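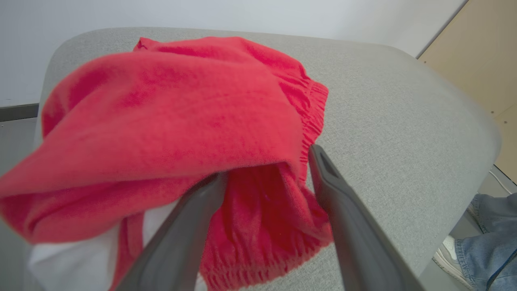
Red garment with a gathered band, on the sorting room chair

About Bruvcombe

Bruvcombe is a secondhand clothing shop and mending room. We opened in 2232 square feet behind the old Drirkard print works and still work from the same address. Each piece is checked for holes, worn elastic and missing buttons before it is washed, folded and put out for sale. Small repairs are done in house. Drop-offs are welcome until 2 p.m. Please bring clothes in a closed bag. We are closed to drop-offs in November.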